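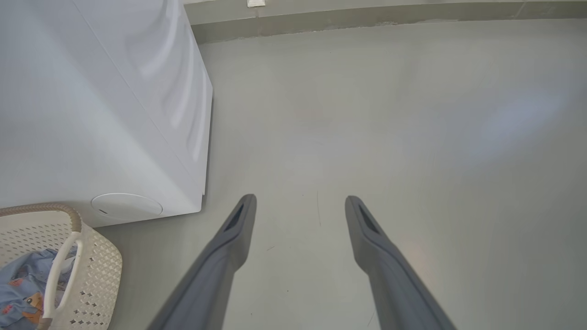
Red Carpet & Events | Checklists
By Viera Baláž, April
4 min read

My walk-through list for the Geagea premiere night at the Prevasa, with comments

A few of you asked for the list I used for the Geagea premiere in Sulstead, so I've typed it up with my scribbles left in. I run the carpet side of things at the Prevasa (arrivals, press pen, fan pen, the walk to the lobby) and I do this inspection myself every time, starting at 3 p.m. Geagea fans are lovely and very, very loud, and they bring their little sisters. We were expecting 792 people inside the theater and plenty more on the sidewalk who just wanted a look at the cast.

OUTSIDE, BEFORE ANYONE LINES UP

[x] Carpet taped down along both long edges and at every seam
OK after a fix. One seam by the second car stop had lifted. I walk the whole thing in heels, on purpose, then again in sneakers. If my heel catches, so will an actress in a six-foot train with forty cameras on her!

[x] Carpet surface dry, no grit
OK. Swept twice.

[x] Barriers locked together, feet turned away from the walking side
OK. Two feet were sticking out on the press side and I turned them myself.

[ ] Backdrop weighted
NOT OK at first check. The Zullix logo wall had sandbags on the left leg only, and you could make it wobble with one hand. I put down a cone and kept everybody off until the crew brought more bags. Rechecked at 4:40 and it was solid. I'm leaving the box empty here because that's how it was when I first got to it.

[x] Light stands bagged, cables under ramps
OK. One cable ramp was missing its end piece, so we rerouted behind the flower wall.

[x] Car drop-off lane clear, one person in charge of opening doors
OK. Last year two people both thought it was their job and a very nice soap actor got a door in the knee. He laughed about it in every interview. I did not.

FAN PEN

[x] Posted limit matches the pen
OK. Limit is 167 and the sign says 167. Once we're there, the gate closes, and yes, that includes your cousin.

[x] Two ways out, both opening outward
OK. I tried each one with my hip while holding a coffee, and that's how they'll get opened for real.

[x] Water table stocked
OK, but put it at the back next time. Everybody at the front refuses to give up their spot, so they don't drink.

[x] Quiet corner for anyone feeling faint
OK. Folding chairs, shade, first aid kit sealed and in date.

[ ] Autograph table away from the gate
PARTLY. It was far enough on paper, but the line curled right back around to the exit. Moved it toward the ticket window – much better.

PRESS PEN

[x] Step stools with rubber feet
OK. 9 stools checked, and the cracked one went straight in the trash so it couldn't sneak back out.

[x] No bags on the walkway side
Ask me again in an hour. Photographers, I love you, please use the shelf.

[x] Everybody knows the stop signal
OK. I raise both arms and the flashes stop. We practiced it and there was some giggling.

LOBBY AND AISLES

[x] Exit signs lit, doors not chained or blocked
OK. A cardboard cutout of the leading man was parked in front of the east doors. He's now by the popcorn.

[x] Aisle lights working
OK. Row 23 was flickering and got a new bulb.

[x] Candles
None allowed. The after-party planner asked very sweetly and the answer is still battery ones.

[x] Radios charged, one spare at the box office
OK.

LAST LOOK, 5:30 P.M.

I do one more loop with no clipboard and just look at people's feet. That's where I spot the loose tape and the stray water bottles. One bottle and a dropped lip gloss this time. Gates opened on schedule.

Things to carry over: sandbags for both legs of any logo wall, new end piece for the cable ramp, water table to the back, and a proper "line starts here" sign for autographs. If you use the list at your own venue, change the pen limit to yours and check it with your fire marshal first.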